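FOR IMMEDIATE RELEASE

Brisstead opens Wungate stitching room to evening learners

December 6, 2025

I've been waiting a long time to write this one, so forgive me if I get a little carried away. Brisstead is opening the Wungate Room, a teaching space with one subject on the timetable: closing a wound by hand, with a needle, a length of thread and plenty of patience. Enrollment for the first evening course starts today, and the first group sits down in March.

The course is called Iletti. It has 40 places, split into small groups so that everyone gets an instructor leaning over their shoulder on a regular basis (you'll be glad of it, even when you're not). It's meant for nursing students, paramedic students, vet techs, and anyone in their first years of medical training who has been shown a stitch once or twice and then sent off to be good at it.

That was me, by the way. I learned simple interrupted stitches in one afternoon, tied maybe six of them, and didn't pick up a needle again for months. When I did, I put the first one in far too tight and the second one so close to it that my supervisor asked if I was hemming pants. I've had a soft spot for slow learners ever since!

So we've gone slow on purpose. The first evenings are all interrupted stitches, each one tied off and cut before the next goes in. We start at one end of a straight cut and work along. You learn to look at the gap before you place the needle, to bring the edges together without strangling them, and to leave tails you can find again. After that come the knots, which take up more of the course than people expect – I think we ended up with 198 minutes of knot tying on the schedule, and I had to argue for every one of them.

We also spend time on the dull stuff. Where do you put the needle down when you stop to look? How much thread do you pull through before you tie? What do you do with the bits you've trimmed off? A messy work area slows you down and makes the next stitch harder to see, and I say that as someone whose own bits of thread still end up everywhere.

People ask me if there's blood. Yes, there is red on the work and on the cut itself, and some folks need a minute the first time. Take the minute. The cut will still be waiting when you come back, and the instructors have all seen someone go a bit pale and ask for a glass of water.

A few practical things. The Wungate Room is on the ground floor at Brisstead, next to the Puma Room, where we'll have coffee and a place to leave coats and bags. Each learner gets a seat, a lamp and a set of instruments for the evening. The course fee is $100 and covers everything you use, so please don't go out and buy a kit before you come. If you already own one and you're fond of it, bring it along and we'll take a look.

Between sessions, the room will be open for unhurried practice. We've put aside around 100 hours for that across the spring, and you can book a seat by the half hour at the front desk. My hope is that people will come in for a short visit, put in a few stitches, have them looked at, and go home. Little and often did more for my hands than any lecture.

There's no exam. At the last session you'll close one cut from end to end while an instructor watches, and then the two of you will talk it over. Bring questions – the good talk usually starts once the instruments are down.

Members of the press are welcome to sit in on an early session. Let us know ahead of time so we can save you a stool, and please ask before photographing anyone's hands. To enroll or to arrange a visit, call or stop by the Brisstead front desk and ask for Iletti. The picture with this release shows a cut partway through: three stitches in at the left, the right-hand stretch still to close, and the curved needle lying above.
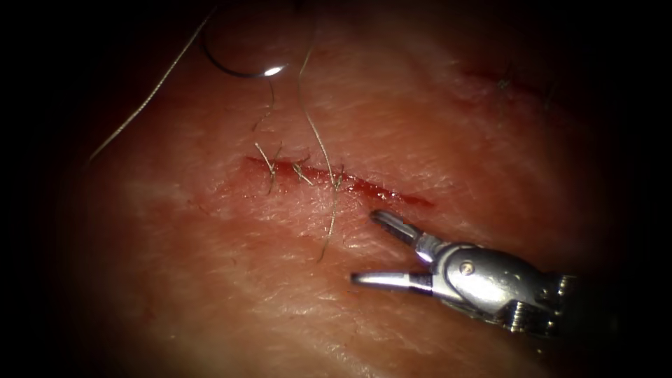
Shalini Rathore
Course Lead, Iletti Evening Program, Brisstead

Brisstead runs hands-on evening courses for people training in human and animal care. The Wungate Room is its newest teaching space. Shalini is happy to talk to reporters about the course, the room, or why your knots keep slipping.

###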